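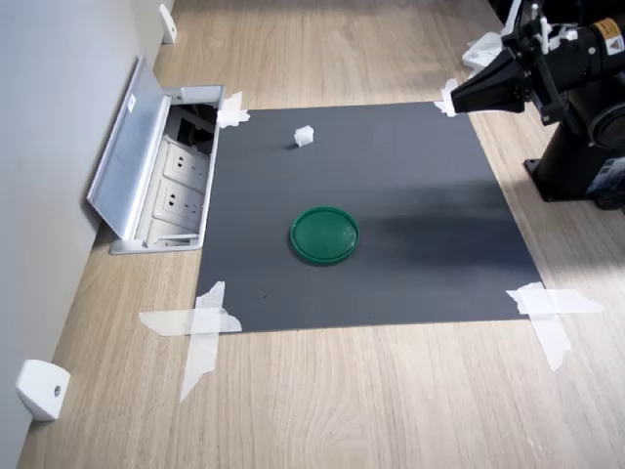
Groups > Prescombe Allotment Association > Meetings > Minutes

Minutes of the site meeting, August 20, 2025

Present: Bimla Katiyar (chair), Pankaj Kaushik, Madhu Joshi, Pallavi Mathur (minutes). Apologies: Shakuntala Bhatt.

1. Minutes of the June meeting
Accepted with one correction. Item 4 should read "north standpipe".

2. Water supply
P. Kaushik reported that pressure at the north standpipe drops when the lower taps are open. Netberg inspected the line and quoted for a new stop valve and 60 feet of pipe. The quote excludes trenching. Members can dig the trench on a work day if the depth is marked beforehand. Agreed to accept the quote. Action: PK.

The 2000-gallon tank needs a new overflow screen. Mesh to be stainless, fixed with a clamp. Action: MJ.

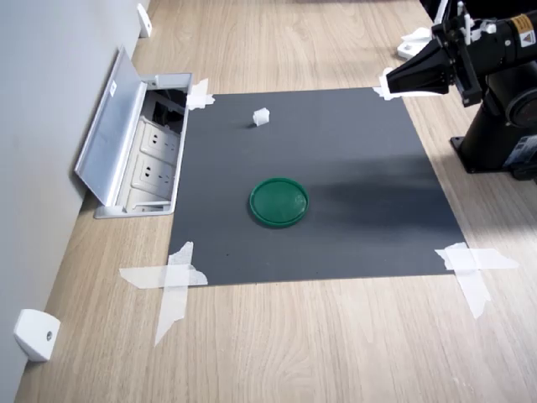 The tank should be drained before the clamp is fitted, so the screen will wait until watering demand falls. M. Joshi will post a notice on the gate one week ahead.

3. Plot 19
Vacant. The next name on the waiting list has declined the plot because of the slope. It will be offered to the following applicant as is. Bindweed along the east edge to be cut back before handover. Action: BK.

4. Compost delivery
Rastogi can deliver in bulk to the lower gate only. The truck does not clear the upper turning point. Two members asked by letter for bagged compost. Bagged price to be obtained for comparison. Action: PM.

5. Shed roof
Felt lifted on the west side. P. Kaushik proposed corrugated sheet. B. Katiyar preferred new felt on cost. Deferred until S. Bhatt can report on the state of the rafters.

6. Other business
The Brumum site has asked to borrow the chipper. Agreed, subject to return with a full tank of fuel and the blade guard fitted. Loan sheet to be signed by both sites.

Next meeting to be set by email.

2 comments
19 shares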